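Search this site Search

February, twenty to midnight

Too wound up to sleep so I'm writing. The left hand is back on! I've been saying all week that the thumb was the problem and it was the thumb, or more exactly the tendon that runs down the inside of it, which had stretched until the thumb closed a good bit later than the fingers. You could feel it if you held the hand and worked it through its range. Mushy at the end. Every bowl it picked up came away crooked.

Hooman Jafarzadeh came over after lunch with the spare tendon set from Birnico and his good tweezers, and we had the back plate off before the coffee was cold. I love the inside of these hands. Everything folded in so tight, and yet if you go slowly it all comes out in order and you can lay it on a towel the way it came. I lost one screw under the bench (found it, with a magnet on a ruler) and Hooman pretended he hadn't noticed.

We threaded the new tendon twice. First time I had it over the little guide and it should go under, which the Flenano manual does say, in a drawing the size of a stamp. Second time it slid through like it wanted to be there. Then tension: a quarter turn, close, open, another quarter turn, close, open. Hooman wanted it tighter than I did. We settled in the middle and I think the middle is right.

The wrist took longer than the thumb. The cuff has 19 contacts and one was dirty, so the hand kept dropping off the bus whenever the wrist rolled past level. Cleaned it, reseated it, rolled it back and forth for ten minutes with my eyes on the log. Not a single dropout. I did a small dance.

After that came zeroing, the part I used to dread and now kind of enjoy. You open the hand flat, you let the encoders settle, you write down the offsets. The old thumb offset was 393 and the new one came out at 400, so that's how far the stretch had carried it off. I put both in the notebook with the serial of the tendon set. Cycle counter on the right hand says 3824 since its own service, and it still closes beautifully, so I'm leaving it alone. 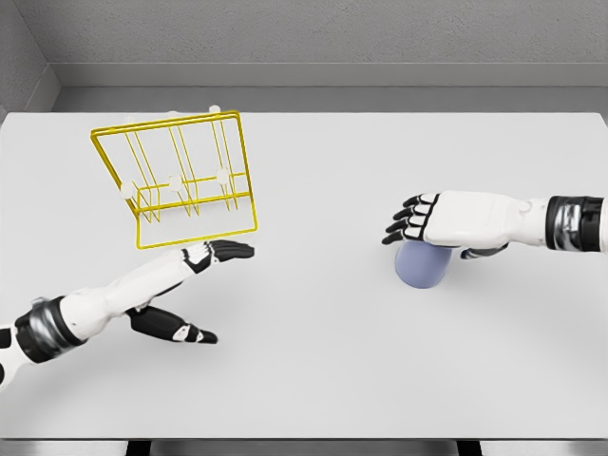

The model of the cell had to be brought up to date too, or tomorrow's runs would be planned for a hand that no longer exists. I put the new offsets in, loaded the dish rack setup and stopped it with both arms over the table. With the left hand open beside the yellow rack, the four fingers lie out straight and the thumb hangs wide and low, and that's the pose I zero to now. It's so much easier to check a real thumb against that than against a column of angles! The right hand is over by the blue thing with its fingers curled, on its old settings, and I didn't touch a number there.

Zusby wants the cell running by nine, which is fine by me, I'll be in at seven. First job is 50 slow closes on the left with nothing in it, then look at the tension again while the tendon is still bedding in. Then the bowls.

Must order two more tendon sets. Must ask Abbasi if the thicker line fits our thumb. And bring Hooman his tweezers, they're in my coat pocket.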